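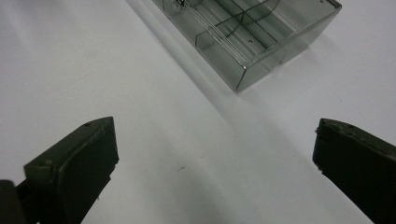 What should a small shop budget for first? The table and the hand tools, then the arm.

I visited the Brarkden open day with that in mind. We sort small parts by hand and have to send our equipment plan to Varma in November.
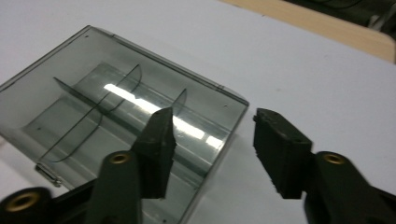
Gripper fingers at the compartment box, Brarkden

The grippers are held by hand, one in each, and the operator works sitting down. Our limit for the first stage is 3000 dollars — that has to cover grippers, mounts and cabling. Pevamex quoted us 14 weeks for delivery.
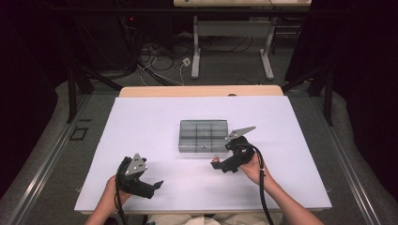 Floor space and cabling

Allow for the frame, the rails and a second table as well as the work table. We have 18 square meters free. Jaltus wants a floor plan before it will price a frame.

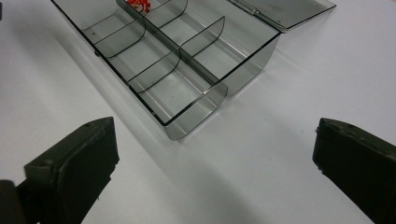
Compartment box with the lid open

I still need prices for spare fingers.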